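**Call for participants: people who will show our robots how to handle small things**

Published Saturday, December 17, 2022

Zetel is looking for 8 persons to join the teaching group of our project Arkever. In Arkever, a person moves two robot arms by remote control and does an ordinary hand task, for example taking a tube, closing it, and putting it in its place. The arms record each attempt, and from these recordings our software learns to do the task alone. We need patient people for this. A degree in engineering is not necessary.

## What you will do

You sit at the control desk with one handle for each hand. The handles send your movements to the arms, and you follow the work on three screens: one for each wrist camera and one for the camera above the cell. Most tasks need both arms, so one hand must hold still while the other is moving. This is the part where new people need the most practice.

- Perform each task from start to end, at a calm and steady speed.
- Put the objects in a new arrangement before every attempt.
- Mark an attempt as failed when something falls or when you had to touch an object with your own hand. Please keep the failed ones also, we use them.
- Write one short note at the end of each session, in English or Vietnamese.

The current tasks are with glass test tubes and blue stoppers. In the second period, which starts in June, we will add soft things and kitchen things. Our aim for the first period is 1,000 good attempts. At the moment we have 563.

## Who can apply

You are 18 years or older and you can sit and concentrate for 60 minutes, after which there is always a break. Your eyesight should be good enough for small transparent objects on a screen, with or without glasses. Left-handed people are very welcome, as we have too few of them until now. Experience with video games, sewing, laboratory work or playing an instrument is useful, but we do not ask for any certificate.

You must be able to come to our workshop in the Grerkach building at least two half days per week. It is not possible to do this work from home.

## What we offer

- Payment by the hour, and the training days are paid the same as the other days.
- A free choice of morning or afternoon.
- Lunch on the days when you stay for both.
- A letter which confirms your participation, if your school or employer asks for it.

The recordings from the cameras stay with Zetel and with our partner Kinnunen, who makes the learning software. Your name is not stored together with the recordings. You can stop your participation at any time, and you will receive payment for all hours until that day.

## How to apply

Please write a short letter to Thắng Quan, who leads the teaching group. Tell us which half days are possible for you, which hand you write with, and whether you have done some fine work with your hands before. A long CV is not needed. We invite everybody who fits to a trial session at the desk, and after the trial both sides can decide.

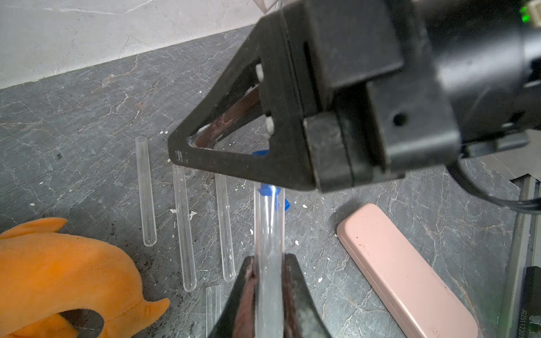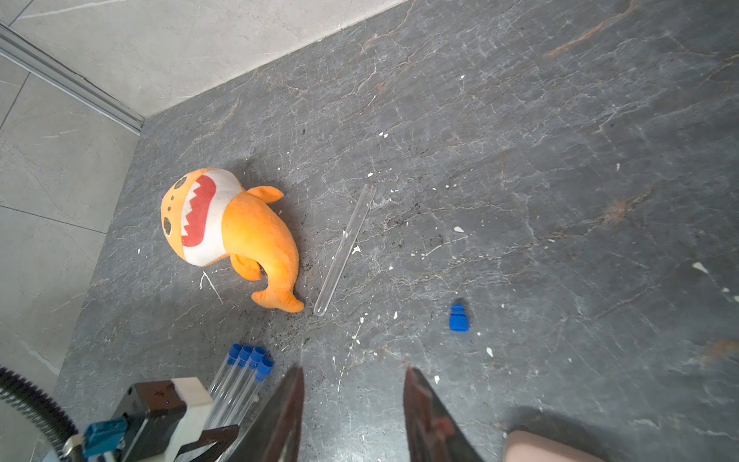
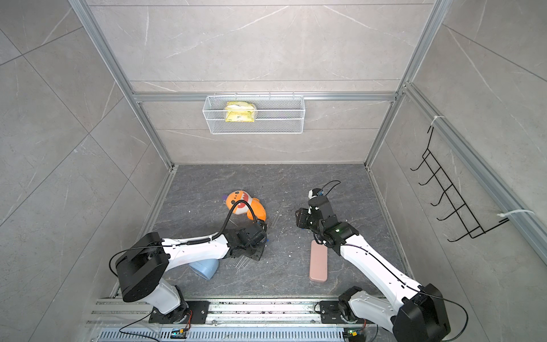
*The test tube task in the Arkever cell. First two pictures: wrist cameras. Last picture: the camera above.*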